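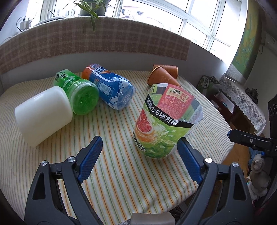 Runwood District Family History and Records Group
Minutes of the August meeting, back room of the library, 7.30 pm

Well, we got going a few minutes late as the projector wouldn't talk to my laptop, so apologies to everyone who was on time. I took the notes again, so any mistakes are mine. The minutes from last time were accepted with one fix (I'd written "burials" where I meant "baptisms", sorry!).

Rate books
This took up most of the night. We now have 3000 entries typed up from the Runwood rate books, and 513 of those still need a second pair of eyes. I reckon that's a terrific effort given how bad the ink is in the middle volumes. The big argument was over spelling. Do we type the surname exactly as the clerk wrote it, or do we tidy it up? The Aaltonen family turns up with one A, two As, and in one spot as "Altona", and I'd been quietly fixing them as I went. I got told off for that, fair enough. We agreed to keep the clerk's spelling in the first column and put our best guess in a new column beside it. I'll go back and undo mine before anybody checks that batch.

Ditto marks: please type the word out in full. Once the sheet gets sorted they mean nothing.

Warnar station wages ledger
The scans are finished, all 36 pages of them. Two are blurry down the gutter and I'd like to redo those while we still have the ledger on loan. There was a bit of back and forth about whether to index the shearers by season or by name. We went with name, with the season in its own column, so people can sort it whichever way they like.

Passenger list for the Isis
Still stuck. The copy we have stops partway through steerage, and the ages in the last section don't match the ones in the newspaper notice. I said I'd write to the state archives and ask if they hold a second copy. Until we hear back, leave the doubtful ages blank and put a note in the comments.

Money
We voted to spend up to $100 on a new external drive. I wanted two, so there'd be one at my place and one at the library, but we'll see how the raffle goes.

Odds and ends
The sheet will be locked for a few days while I add the new column, so please don't work on a saved copy at home (I spent a whole evening merging the last lot). Someone left a green umbrella behind and it's at the front desk.

We wrapped up at 9.15 pm. Next month is same place, same time, and we'll start with the unchecked rate book entries, so bring your reading glasses.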